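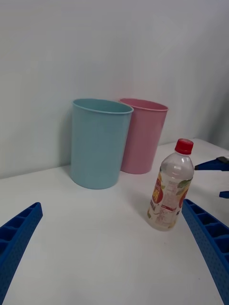
Gripper trials at Priltine

In May we began to compare two sets of soft fingers for the Ferkon arms. Hiếu Bùi wrote the test list, and Young-sook Won keeps the log, which now has 832 grasps.

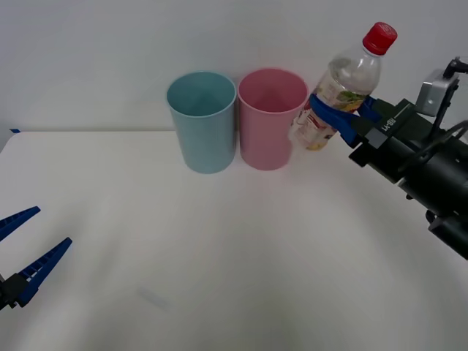
The blue ribbed fingers are kinder to thin plastic than our old pads, but they need a slower closing speed. Trinh Lương is still not happy with the wrist camera - the fingertips hide part of the label when the bottle is near.
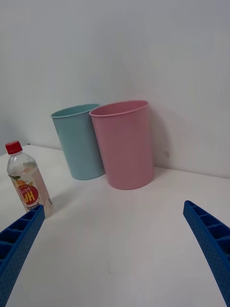 Next steps

Phong Tôn will repeat the bottle test with the Gerlach controller. If you would like to try the arms yourself, please write to Toàn Âu before 24/08/2023.

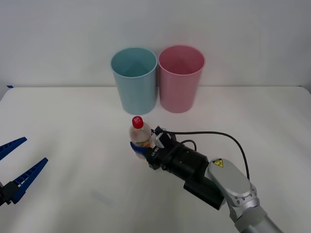

Bottle test with the blue fingers, right arm.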